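**Ticket: Label printer skips every second label**
Site: Tostdale packing room
Status: open, waiting for reply from Fedberg

**Problem**
The Wikby label printer feeds two labels but prints only on one. It began in April after we changed to the new rolls from Sugawara. The old rolls are finished, so I cannot compare them side by side.

**What I tried**

- Turned the printer off, waited 60 seconds, turned it on. Same result.
- Cleaned the gap sensor with a dry cloth. Same result.
- Ran the calibration from the front panel, 2 times. After the second time it printed five good labels, then the skipping came back.
- Changed the driver setting from "continuous" to "gap". Now it skips less, but it still skips.
- Printed from another computer with the same file. Same result, so I think the computer is not guilty.

Log line, repeated many times:

`WARN media length mismatch, expected 60, advance 2`

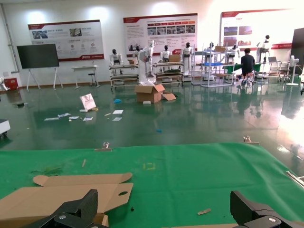 The label size in the driver is maybe also wrong, and I ask Fedberg to confirm which template we must use. Our template was made for the old carton, where the label had a big empty side. The brown cardboard with the die-cut flaps and the round hole, flat on the green cloth, is the type I mean for the new template, and the label must not cover the hole. I can send the measurements if you need them.

**Questions for support**

1. Is there a newer firmware for this model? The menu shows only "2", without more digits.
2. Can the sensor be moved to the left by hand, or does it need a technician?
3. We have an order of 200 labels to print before Saturday. Is it safe to use manual feed for so many — or will the motor become too hot?

I keep the printer switched on and connected, so you can look at it remotely in the morning.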